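**Green tomatoes or wait for color?**

**nastham_rows:** Brunetti wants 50 crates picked green. Ledesma pays more for ripe but rejects anything split. I have 153 plants. Which would you take?

**stetesus:** Green. One storm in July and your ripe crop is gone.

**clayfoot:** Disagree. I waited last year and lost 4 crates, still came out ahead.

**stetesus:** You have a tunnel. Does he?

**nastham_rows:** No tunnel, open rows.

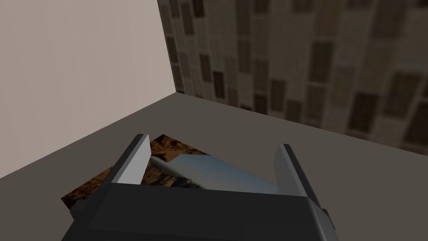

*Posted by Eliseo Barajas, Wednesday, May 26, 2021*

Split it. Sell Brunetti 30 crates if they'll take a short order and let the rest color up.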